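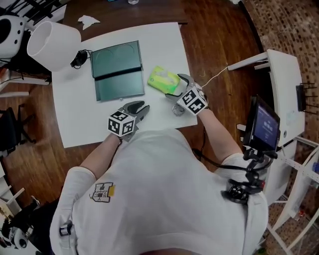
My project was about teaching a robot to tidy a table by showing it how, and most of what I learned was about the showing. I'd signed up thinking I would spend the term on the learning side, with graphs and so on. I spent it mostly with a gripper in each hand. The ones we used are held like a pair of big tongs, and each carries a white cube covered in black-and-white markers, so the position of the hand can be worked out from the pattern. You reach out, close the fingers round something like the green-and-yellow packet, and move it where it ought to go. It sounds like the easiest job in the world! It took me a good fortnight before I could do it in a way that was any use to the robot.

Why by hand and not by remote

The group I joined had two ways of recording a task. The older one was remote control: you sit at a desk, move a pair of small copy arms, and the real arms follow. The newer one was the hand-held kit, where there's no robot in the room with you at all and you just do the job yourself with the grippers. Krystyna Marciniak, who supervised me, asked me to try both and write down which I'd pick for a table-tidying task and why. That was the whole brief, more or less, and I'm grateful she kept it small.

I started with remote control, mainly because the arms were free in February and the hand-held set wasn't. We ran it through a program called Nurklow, which the group wrote before my time and which has a lovely big stop button and a horrible menu. The first thing I noticed was the delay. It's tiny, but you feel it in your wrists, and you start moving in little steps — go, wait, look, go again. The second thing was that I couldn't feel when the fingers had hold of something. I squashed a paper cup flat on my first go and had no idea until I lifted it.

By the end of that month I could clear a small table by remote in a little over three minutes. Gonzalo Cifuentes, a PhD student who has done this for far too long, could do the same table in half the time and hold a conversation while he did it. I watched him a lot. What he did differently was commit to a movement and finish it, even if it was a bit off, and then fix it with a second movement. I kept correcting in mid-air, so my recordings were full of wobbles.

Moving to the hand-held grippers

When I finally got my hands on the Mimach set (that's our name for the hand-held kit, and I never found out where it came from) I was so pleased I recorded far too much on the first afternoon. There was no delay and I could feel the packet give when I squeezed. Nearly everything from that afternoon had to be thrown away.

The trouble was the cubes. If you turn your wrist the natural way to pick up something flat, the marker side swings away, and for a moment the hand is lost. You don't notice it at all while you're working. Maja Wasilewska sat down with me and played my recordings back with the lost moments coloured red, and one of them was more red than not. After that I taught myself to come at things from slightly to the side with my wrist level. It feels stiff, a bit like carrying a full mug, but the red nearly vanished.

I also had to stop using my fingers in the human sense. If a packet slid, my instinct was to nudge it with a knuckle or the side of the gripper. A robot arm copying that would have to do the same nudge in the same place, and ours never could. So the rule I wrote on a sticky note was: if you wouldn't want to see the robot do it, don't do it. I broke it constantly in the first week.

The recordings

For the proper set I recorded 100 goes at one task: pick up a soft packet and put it in a tray. I used eight different starting layouts and shuffled them so I wouldn't get into a rhythm. Halina Czarnecka suggested leaving ordinary clutter about as well, as a bare table makes for a robot that only works on bare tables, and she was right to push me on it.

I threw out any go where I dropped the packet, any with a long stretch of red, and any where I'd stopped to think. That last one surprised me. If you pause over the packet for a second while deciding which side to grab, the robot can learn the pause, and then it hangs there for ages like it's forgotten what it came in for. I'd rather have a slightly clumsy grab done in one go than a perfect one with a dither in front of it.

What happened on the real arm

We trained on the remote set and the hand-held set separately and tried each on the group's arm, Ultora. I don't want to make big claims here, as I only had two afternoons of testing and one of those was cut short by a loose connector. The hand-held version moved more smoothly and picked a better angle. The remote version was slower but more careful near the edge of the tray, probably because I'd been so nervous there myself. Both struggled when the packet started out standing on its end, and that's my fault, as I'd hardly ever recorded it that way.

Which I'd pick

For soft things on a table I'd go with the hand-held grippers. I got through a day's recording in a morning, and my arms were tired but my head wasn't. For anything heavy or anything that has to be fitted into a tight slot I'd stay with remote control, as then you can only record what the arm can really reach. With the hand-held set I sometimes stretched to places Ultora couldn't get to, and I only found out at the end.

If someone picks this up next year, please record packets standing up, and check your wrists on the playback after your first ten minutes and not after a whole afternoon. Lucyna Michalski has the cleaned recordings and my layout sketches, and the sticky note is still on the side of the monitor.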